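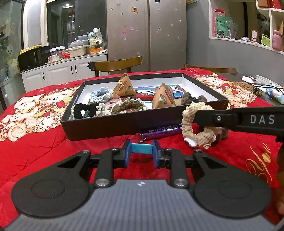
How many scrunchies does one person need in a birthday box? As many as will go in without the lid bulging, and I'd rather have them than tissue paper any day.

Posted in: Home Days / Bits and Boxes
October, by the one at the kitchen end

I have been looking forward to this all month! The birthday box for my niece is finally under way, and I got the red cloth out for it because everything looks more like a party on a red cloth, even a pile of stuff waiting to be packed. It's the wide shallow box, black outside and white inside, that I'd been saving on top of the wardrobe since the spring. Shallow is so much better than deep. In a deep box all the good things slide down to one end and you open it on a heap, whereas in this one she'll see nearly the lot at once.

The bright printed sheet went down on the bottom first. I did wonder about plain paper, then thought no, she's going to get down to the floor of the thing eventually and there ought to be something cheerful waiting for her.

Then scrunchies. The cream one, the chunky knitted one, is my favourite by miles and I very nearly kept it (I still might, there's time). The fuzzy brown one is like holding a small bear. She wears two at once on her wrist and loses both by teatime, so I don't think she can be overstocked. I bought most of them at Gindatance, the little place by the station, where I'd only gone in to get out of the rain. Came out 20 minutes later with a bag and a great big grin.

The snacks are from Abou Jaoude and I could have stood in that shop until closing. I love the pointy packets, the pyramid ones, they stand up all by themselves like tiny tents.

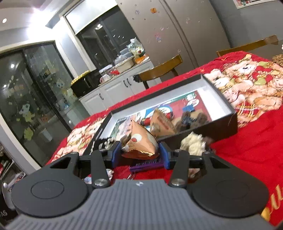

They're also awkward little devils to pack, because they take up the room of something twice as heavy and you can't squash them. I've tried them side by side, and then one further back than the other, and I like the second way best — it looks like a little campsite. The flat purple package can go in wherever there's a gap, being flat, bless it.

I went over to the post office counter at Skurix before lunch to ask about the weight, and the limit for the cheaper rate is 2 kilos, so we're laughing. Scrunchies weigh nothing! I could send her 163 of them and still have room for a card. The parcel slip last year was number 2428, which I only know because it's still stuck on the fridge behind the magnet from Fiduta, our one proper holiday, and I can't bring myself to throw away anything with her address in that wobbly handwriting of mine.

Still to do: find the good tape, write the card, decide about ribbon. I want the wide ribbon but I think I used the end of it at Easter. String might be nice — the stripy sort, tied in a big floppy bow that'll be flat as a pancake when it gets there.

Quarter past nine now and I've just been back in to look at it all again. I moved one scrunchie. Then I moved it back.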